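De: Osian Bellis
Para: lista arrumacao-domestica
Data: 6 de maio de 2024
Assunto: Re: Dobrar na cama ou na mesa? (altura, lençol, ordem das peças)

Mabli Prydderch escreveu:
> Li o resumo do Iolo sobre a superfície de dobra e fiquei com dúvidas.
> Ele recomenda mesa rígida para tudo. Em minha casa não há espaço
> para uma mesa no quarto, e levar a roupa para a cozinha e voltar
> duplica o percurso. Alguém usa a cama como bancada sem estragar
> as costas? E o lençol, esticado ou tanto faz?
> Segunda dúvida: T-shirts de algodão com vincos. Dobram-se
> assim mesmo ou alisam-se antes à mão?

Mabli,

Uso a cama e não pretendo mudar. A mesa rígida dá um vinco mais definido, nisso o Iolo tem razão, mas para T-shirts que vão para gaveta a diferença perde-se ao fim de um dia. Para camisas de colarinho a recomendação dele mantém-se.

Respondo por pontos.

1. Local

Convém que a cama fique perto do roupeiro, com passagem livre do lado onde se trabalha. A peça dobrada passa da cama para a prateleira sem pousar em mais lado nenhum. Um lençol liso e claro facilita: vê-se a peça inteira, incluindo costuras e etiquetas. A almofada fica à cabeceira, fora da zona de dobra. A roupa por tratar fica num monte à parte, nunca em cima do lençol.
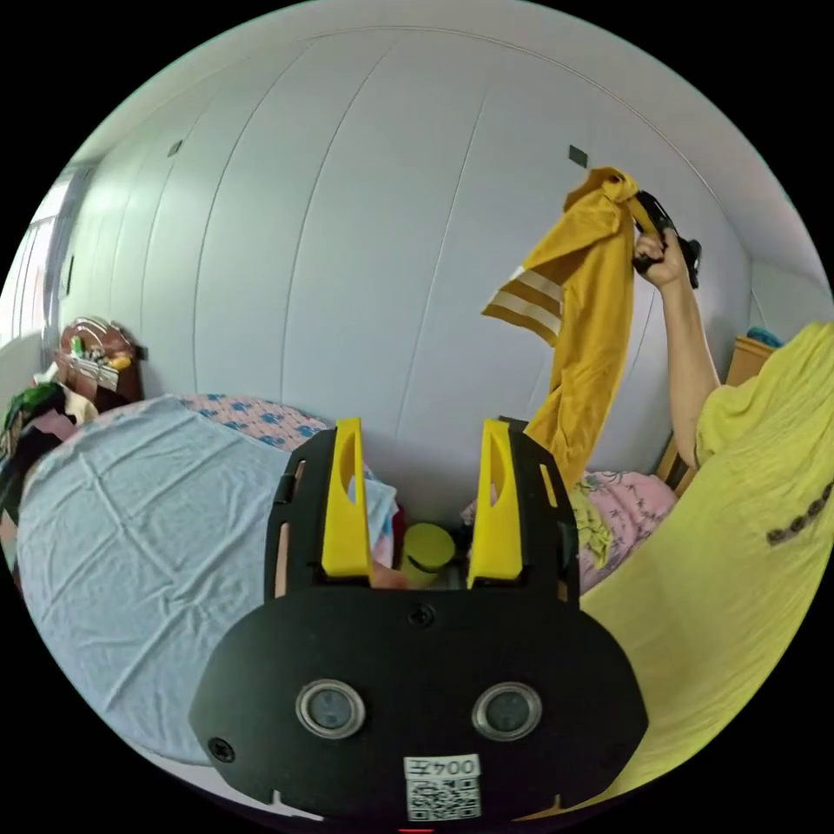 2. Lençol

Os vincos pequenos do lençol não passam para a T-shirt. As pregas altas atrapalham, porque a malha prende nelas quando se puxa. Basta passar a mão uma vez, do centro para a borda. Não vale a pena refazer a cama.

3. Altura

É o ponto fraco. O colchão fica baixo para quem trabalha de pé. Ou se trabalha sentado na borda, ou se apoia um joelho no colchão, ou se faz por lotes curtos. Eu paro ao fim de cada lote e arrumo o que está dobrado.

4. Alisar antes de dobrar

Sim, à mão, e antes da primeira dobra. O procedimento que uso com malha de algodão:

a) pousar a peça aberta, em diagonal se a cama for estreita;
b) pegar num canto da bainha e puxar para fora, sem levantar o resto;
c) repetir no canto oposto;
d) rodar a peça até ficar alinhada com a borda da cama;
e) só então dobrar as mangas para dentro.

Na alínea b, pegar em pouco tecido. Se se agarra um punhado, o canto torce e a tensão fica toda num ponto, e as pregas do meio não abrem. Larga-se e pega-se de novo mais perto da costura.

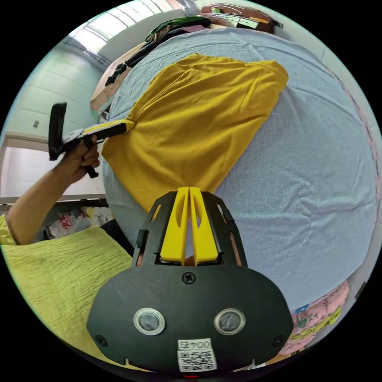
T-shirt amarelo-mostarda em diagonal sobre o lençol azul-claro, com um canto puxado e torcido.

5. Sacos e malas

Podem ficar na cama se estiverem encostados a um dos lados, a delimitar a zona de trabalho. No meio, não. Quando dobro para viagem deixo o saco aberto ao alcance e salto a etapa do roupeiro.

6. Espessura da dobra

O Aled perguntou isto em agosto e ficou sem resposta. As minhas gavetas são as Droltura, com 200 mm de altura útil. Dobro em três no comprimento e depois ao meio 2 vezes, e ponho as peças ao alto. Uma T-shirt de algodão normal, das minhas, fica com quase 211 mm antes da última dobra, portanto a última é obrigatória. Quem tiver gavetas mais altas pode dispensá-la.

Fica por resolver a roupa de tecido plissado ou enrugado de origem, que não alisa nem deve alisar. Eu enrolo. Se a Mabli Morgan ainda estiver na lista, gostava de saber como faz.

Osian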